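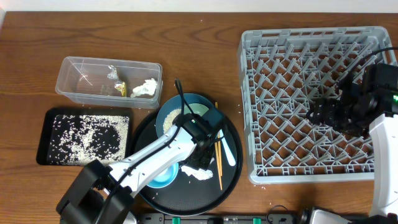

Table during clearing, with leftover rice, two bowls on a round serving tray and a container with small waste.

Table clearing

Table clearing is the part of housekeeping that comes between the end of a meal and the washing of the dishes. It includes the collecting of used dishes and cutlery, the removing of food remains and paper waste, and the cleaning of the table surface. In restaurants and canteens the same work is often called bussing (mainly in American English) or clearing away. In private homes it is usually counted as a part of "doing the dishes", although it is done in another place and with other tools.

This article describes mainly the clearing of tables after meals with rice, where the small loose grains make the work different from the clearing after, for example, bread or soup.

Terms

In British English the expression "to clear the table" means to take the things away after eating, and "to lay the table" means to put them there before. "To wipe down" is used only for the surface. The word "scraps" is used for food remains on plates, while "crumbs" is for dry small pieces of bread or cake. There is no common English word for fallen rice grains, and household books write simply "spilt rice" or "loose rice".

A "clearing tray" is any tray that is used to carry used dishes. It can be the same tray on which the meal was served. A "scrap tray" or "scrap box" is a vessel into which the waste goes before it is carried to the bin.

Objects on the table

After a small rice meal the following objects are normally found on the table:

Bowls. Rice is eaten from bowls in many countries of East Asia. Often there are two bowls of different size in one setting, the bigger for rice or for a mixed dish and the smaller for soup, sauce or a side dish. Used bowls can still contain a small heap of rice.

Chopsticks and spoon. Chopsticks are made of wood, bamboo, metal or plastic. They roll easily, and for this reason they are commonly laid along one side of the tray. The spoon is for soup or for the last grains.

Serving tray. A round tray with a raised rim keeps dropped grains and small spills inside. Dark trays show white rice very clearly, which helps in checking if the tray is clean.

Napkins and tissues. Used paper is normally crumpled and light. It should be taken away before the wiping starts, because wet paper breaks and leaves fibres on the table.

Wrappers and foil. These come from sweets, sauces or portions of butter. They are kept separately from food remains where the food remains go to compost.

Order of work

There is no fixed rule for the order, but household teaching in many countries recommends to go from dry to wet and from big to small. The usual course is as follows.

First the paper, foil and wrappers are picked up by hand and put together into one container. A transparent plastic container is practical for this, as one can see from outside what is in it. Then the food which is still in the bowls is put into one bowl, or scraped directly into the vessel for food waste. The smaller bowl is placed in the bigger one only after both are empty, otherwise the outer side of the smaller bowl becomes sticky and must be washed with more care.

The cutlery is laid on the serving tray beside the bowls, and the tray is carried away in one piece. Only then the loose grains are collected. The table is wiped at the end, first with a damp cloth and afterwards with a dry one.

Some households do it in another order and gather the grains first, while the tray is still there to receive them. This saves one way to the kitchen, but the grains can fall under the bowls.

Collecting of loose rice

Cooked rice is soft and sticky in the first minutes after the meal. If it is wiped with a cloth at that time, the grains are pressed flat and leave a white film of starch, which is especially visible on wood with clear grain. After it becomes dry, the rice is hard and can be swept, but single grains may stick to the surface and must be moistened again.

Uncooked rice behaves in a different way. It is dry and smooth and jumps far when it falls, so that the grains are found also on the other end of the table and on the floor. It can be collected with a small brush, with the edge of a stiff card or with the side of the hand. The grains are pushed towards the table edge, where a shallow tray is held a little under the level of the table top. When the tray is full of scattered grains, it should be carried flat, as a shallow rim does not hold them if it is tilted.

A vacuum cleaner is used sometimes for dry grains. For cooked rice it is not recommended, because remains in the hose can start to smell.

Care of the surface

Wooden tables need less water than tables of glass or plastic. Oiled wood should be wiped along the grain with a well wrung cloth. Rice starch is removed with lukewarm water without soap. Grains which have dried in a joint between two boards are taken out with a wooden toothpick or with a wooden chopstick, not with a knife.

Trays with a raised rim should be washed also on the underside. Grains that stick there can scratch the table when the tray is pushed over it.

In teaching

Table clearing is taught in early childhood education and in schools for hotel and kitchen staff. The household teacher Bořivoj Kopecký described in his course book "Kotuvley" an exercise in which 20 spoons of dry rice are spread over a tray and a table, and the pupil has 8 minutes to bring everything back into two bowls. The exercise is done with the hand first and with a brush after it. Kopecký considered dry rice as better than beads, because the grains are flat enough to stay where they fall on a wooden table, and the pupil must look for them.

A similar exercise is used at the hotel school in Sostlow, where it takes place every year in May, before the practical examinations. There the pupils work in pairs at one table. One pupil takes care of the dishes and the other of the waste, and after this they change.

See also

Table setting
Dishwashing
Crumb brush
Serving tray
Food waste

Literature

Kopecký, B.: Kotuvley. Exercises for the Household and the Dining Room. Rosales, 2nd edition.
The Tristton Handbook of Table Service. Chapter 2, "After the Meal".

This page was last changed on 12/7/20.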